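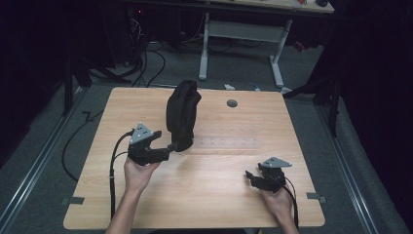 Black fabric one on the desk, top end rumpled as usual

Nanora Home Forum > Storage and Tidying > Soft bags and sleeves: fold, roll or stuff?

pillbox_lane
Posted 7 Dec 2025
I've got a drawer of soft fabric bags and sleeves. Shoe bags, laptop sleeves, the drawstring things that come with everything now. Most of them are black, so I can't tell which is which until I've pulled half of them out. The drawer is 36 cm wide inside and it won't shut any more.

I've tried folding them flat and piling them up, but the pile slides over. Then I tried standing them on end in a row, like people do with T-shirts. The thin cotton ones are fine like that. The thicker ones crumple at the top, like the one in the photo, and lean on the next one along.

Does anyone have a method that works for mixed sizes? I don't want to buy a new chest of drawers.

marrowfat
Roll them. Start from the closed end so the air comes out of the open end as you go. Elastic band round the middle. I've kept mine in a shoebox like that for years and can find any of them.

tinker_and_sons
Rolling is fine for thin ones. Anything with padding will spring open or take on a curve, and then it's a pain to get a laptop into. I'd keep padded sleeves flat, at the bottom, and roll the rest.

marrowfat
Mine haven't taken on a curve.

tinker_and_sons
Mine did. It might depend on the padding. I had two from Khalaf that never went flat again.

Gorsebank
Do you need all of them? I had a bin bag full and kept six. If it came free with something and you haven't used it by February, it can go.

pillbox_lane
I've been through them once already and took a carrier bag full to the charity shop. What's left gets used. I do a market stall and things travel in them.

Gorsebank
Fair enough, ignore me then.

oldfenroad
I use the Golluneck drawer dividers, the ones you cut down. Set them close together, so each slot only holds three or four bags on end. They lean because there's too much room. With the slot tight they can't go anywhere. Fold in thirds lengthways first, then in half, fold side up.

They don't stick well to the bottom of a chipboard drawer, so I put a bit of non-slip mat under mine.

sedgewick22
Second the dividers, but you can do the same with cereal boxes cut down. Costs nothing and you can change it when it doesn't fit.

For telling black ones apart, sew a loop of coloured ribbon into the side seam near the opening. Put it on the same side every time so they all show when the drawer is open. Iron-on labels came off mine in the wash.

marrowfat
Coloured elastic bands would do that as well. Saves the sewing.

sedgewick22
Until you take the band off and lose it.

halfpint_h
Slightly off topic, but is that a Dreltar desk? I'm after something in a pale oak finish with a cable hole in the top, and the only ones I can find are 100 quid more than I want to pay.

pillbox_lane
No idea of the make, sorry. It was second-hand and there's no label on it. The hole is handy but it's further over than I'd have put it.

halfpint_h
Thanks anyway. I'll keep looking.

pillbox_lane
Update for anyone with the same trouble. I cut up cereal boxes and made narrow slots across the front of the drawer, thin bags folded in thirds and stood up. Padded sleeves are lying flat at the back. The drawer shuts. Two of the big ones wouldn't go in, so they're on a hook behind the door.

I've bought some ribbon but haven't started on the sewing.

oldfenroad
Good result. Check the cardboard after a month or so, mine went soft along the top edge and I had to double it over.

tinker_and_sons
Glad you left the padded ones flat.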